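4.2 Photo-based triage of minor motor claims

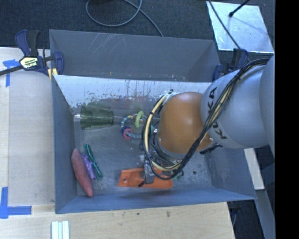

Figure 3. Light gray KUKA arm with an orange wrist joint, reaching into a gray bin.

Department of Insurance Operations and Applied Statistics, Govthorpe

The sample consists of 2189 private motor claims reported to Prestia through its online form. Each claim included at least one photograph taken by the policyholder and a short written account of the damage. Claims involving bodily injury, theft, or a third-party dispute were excluded before sampling. Where a policyholder filed twice for the same event, the earlier file was kept and the later one merged into it.

Each file was handled under one of two procedures. Under the desk procedure, an adjuster set an initial reserve from the photographs and the written account alone. Under the field procedure, the reserve was set after an inspection at a repair shop. Assignment followed the last digit of the claim number, which carries no information about the region, the vehicle, or the policy. Adjusters knew which procedure applied but did not see reserves set by their colleagues.

The outcome of interest is the reserve error, defined as the final paid amount minus the initial reserve, before the deductible is applied. Policies in the sample carried a deductible of either 400 or 500 dollars. We report results for the two groups separately, as Milošević observed that policyholders with the higher deductible tend to hold back small claims. Rental car costs are left out of the paid amount. They depend mostly on shop backlog and parts delivery, and in the Storkudska region these delays were long enough to dominate the total.

Photograph quality was scored from 0 to 100 by two raters using the scale in Appendix B. Files scoring below 70 were returned to the policyholder with a request for new photographs, and the score of the second set was used in the analysis. If no second set arrived within the filing window, the claim was moved to field inspection and coded as a transfer. Transfers are analyzed under the procedure to which they were first assigned.

Disagreements between raters were settled by Colette Moulin, who had no access to the payment records. Most concerned bumper damage, where a cracked cover may hide a bent support behind it. The scale gives no separate credit for close-up views, and we return to this limit in Section 6. Supplements filed by the repair shop after teardown were added to the paid amount in the month of approval. Files with an open supplement in July were treated as unsettled and enter only the duration model in Section 4.3.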